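Seltcombe Community Board > Local News and Courts

Thread: Nogueira Street break-in, plea entered today

Posted by gatepost_41, 09/04/2019

Went to the hearing this morning because my sister's shop was one of the ones hit. I'm putting down what I heard so people don't have to rely on the stuff going around.

The accused is charged with two counts of burglary and one of handling stolen goods. He pleaded not guilty to all of it. The judge set a trial date in December and kept him on bail with a curfew. He has to stay out of the Nogueira Street area and report to the police station. The prosecutor objected to bail and lost.

That was the whole thing. It took less time than finding parking.

Reply from marlpit

Thanks for going. The paper had it as "convicted" in their first version and then changed it without a note.

Bail is a joke though. My neighbor lost a generator and a set of tools and the man is back home watching TV.

Reply from Temeck_Rd_Resident

He hasn't been found guilty of anything. That is what bail is for. If they lock up everybody who pleads not guilty you might as well skip the trial.

Reply from marlpit

They found the stuff in his shed.

Reply from Temeck_Rd_Resident

They found some stuff in a shed he rents with another man. Read the charge. Handling is on there because they aren't sure they can prove he was the one who went in.

Reply from gatepost_41

Temeck is right about the shed. The prosecutor said it was shared. She also said the other man is a witness now and not charged. The defense lawyer made a face at that but didn't say anything about it today.

Reply from old_ferry

What about the shop owners? Does anybody get their property back before December? A friend of mine had a case like this years ago and the police held on to her sewing machine for so long that she bought another one.

Reply from gatepost_41

You can ask. My sister was told she can apply to have things released if they have been photographed and both sides agree. Here is what the desk officer told her to do. Your case may be different.

1. Get your case number from the officer who took your statement. The desk can't look it up by street name.

2. Write a list of what is yours, with serial numbers if you have them. Receipts are good. Old photos showing the item in your shop or house are also accepted.

3. Take the list and your ID to the property office, side entrance, mornings only. They give you a form. Fill it in there, don't take it home, they won't accept it back by mail.

4. Wait for the prosecutor to sign off. The defense gets a chance to object. My sister has been waiting two weeks and has heard nothing so far.

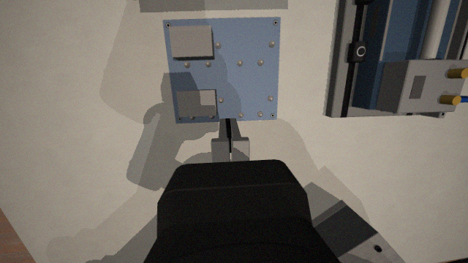

5. When they call you, go in person and check everything before you sign. Once you sign, any missing parts are your problem.

The fee for storage is 100 if you leave it more than a month after they call. They waived it for the bakery but don't count on that.

Reply from old_ferry

Very useful, thank you. I'll pass it on.

Reply from ninia_lane

Step 3 is out of date. The property office moved to the front building after the roof leak. Side entrance is locked. I was there last week about a bicycle.

Reply from gatepost_41

My sister used the side entrance. Maybe it depends on the hour. I'll ask her.

Reply from ninia_lane

It was locked at nine and it was locked at eleven. There is a paper sign on it.

Reply from gatepost_41

OK, asked her. She went in before they moved. Use the front building and ignore what I wrote about the side door. I can't edit the post anymore.

Reply from marlpit

Can I go back to the bail question. The curfew is only at night. The break-in at the pharmacy was in the afternoon, when they closed for lunch. So what does a curfew do?

Reply from Temeck_Rd_Resident

The pharmacy isn't one of the charges. You are adding it yourself.

Reply from marlpit

Same street, same month, same kind of lock forced. I'm not the only one who thinks so.

Reply from Temeck_Rd_Resident

Then somebody should give the police a statement. What people think on here is no use to anybody in a courtroom, and if this thread gets read out by the defense you'll wish you had kept quiet. There are two names going around on the Ninia group page already and one of them is a kid who was away at school.

Reply from board_mod

Stepping in. No names of suspects or witnesses in this thread, and no guessing at charges that haven't been filed. I've removed one post. You can talk about what was said in open court.

Reply from marlpit

Fine. I didn't name anybody.

Reply from board_mod

I know. It wasn't your post.

Reply from quarrybank

Does anyone know if the trial will be at the courthouse here or moved to the county seat? I got a letter saying I might be called. I was working across the road and gave a statement about a white van.

Reply from gatepost_41

The judge said here, unless the lawyers ask for a change. Neither of them did this morning. And you might want to hold off talking about the van on here if you're going to be a witness.

Reply from quarrybank

Good point. Mod, can you take out that last line of mine?

Reply from board_mod

I can only remove whole posts. Tell me if you want it gone and I'll take gatepost's reply out with it.

Reply from quarrybank

Leave it. It's in my statement anyway.

Reply from old_ferry

My friend says the form at the property office now asks for two copies of the list, so bring a spare. The copier in the lobby was out of order when she went.

Reply from ninia_lane

Still is.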